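Support > Guides > Storage and Packing > Hinged-Lid Box

Section 7: Packing the Hendell box

Use this section when equipment and small cartons are going back into the box after a work session. Clear a space on a table before you start. The box is easier to load on a flat surface than on the floor.
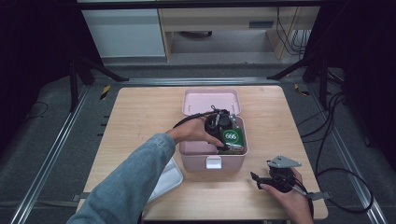
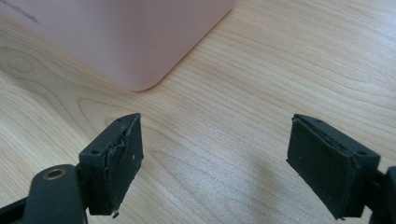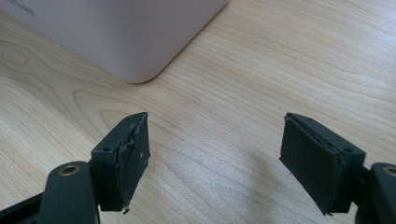 Box set down on a wooden tabletop. First picture: lid folded back for loading.

1. Set the box on the table with the latch facing you.

2. Release the latch and fold the lid all the way back. Leave enough room behind the box for the lid to lie open.

3. Put the heavier equipment in first. Keep metal parts away from the lid hinge.

4. Stand small cartons upright in a front corner.

5. Coil each cable by hand and lay it on top of the item it belongs to. Do not wrap cables tightly around the equipment.

6. Check the rim on all sides. No cable should hang over it.

7. Lower the lid slowly and press the latch until it clicks.

Note: If the lid won't sit flat, take out the top items and repack them - don't lean on the lid. The hinge has two pins, and a bent pin can't be replaced separately.

Note: Loose screws and other small parts should go in a tray or a bag of their own. They work their way under the heavier items otherwise.

Caution: Do not lift the box by its open lid. Close the latch first and carry the box with two hands underneath.

Caution: Wipe up any grit on the tabletop before sliding the box. Grit will scratch both the box and the wood.

Section text revised 6/15/20 by Detlef Voß.

Related guides
Cleaning the box and lid
Replacing the latch
Stacking boxes on Travstead shelving
Labels for the Hendell 900

Contact Skunham Support | Copyright Skunham | Back to top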